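Kokberg Furniture Wax, Dark Brown
Made by Rikel, in a tin of 200 grams

If you have a dark dresser or sideboard at home that has started to look tired, this is the tin we reach for first, and we have been reaching for it for a good many years now! It is a soft paste wax with a little brown color in it, so the small pale scuffs that show up so badly on dark wood blend back in as you go. The smell is mild (a bit like honey and pencil shavings), and it fades by the next morning.

A tin goes a long way. Yurani Condori, who looks after our finishing shelf, did her mother's whole bedroom set last September and still had enough left over for the hall table.

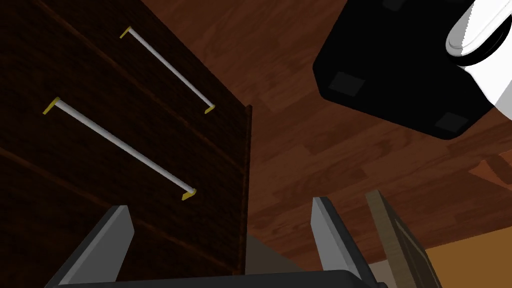
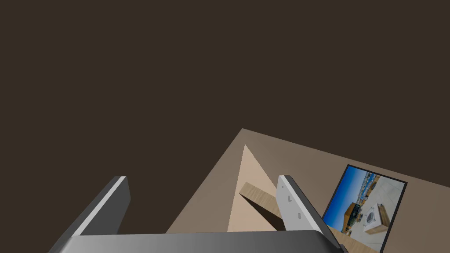
First picture: dark brown dresser front with long, pale handles.

How to use it
Dust the piece well and take the handles off if they come off easily. Put a small dab on a soft cotton cloth, work it in along the grain, and let it sit for 23 minutes. I know that sounds fussy, but it's what the maker prints on the lid, and we've come to set the kitchen timer for it. Then buff with a clean cloth until it stops dragging. For a dry old piece, give it 2 coats and leave it overnight in between.

Please don't use it inside drawers where you keep clothes, as the color can rub off on light fabric. For those we'd point you to the clear Justov wax, which does a lovely job and helps sticky runners along too.

Good to know
Size: 200 g tin
Color: dark brown (also sold in clear and honey)
For: waxed, oiled or bare wood, indoors
Not for: floors, or high-gloss lacquer
Goes well with: Giraldo cotton polishing cloths, pack of 2

Tins can soften on the way to you in hot weather. Stand yours somewhere cool for a few hours and it will firm right up again.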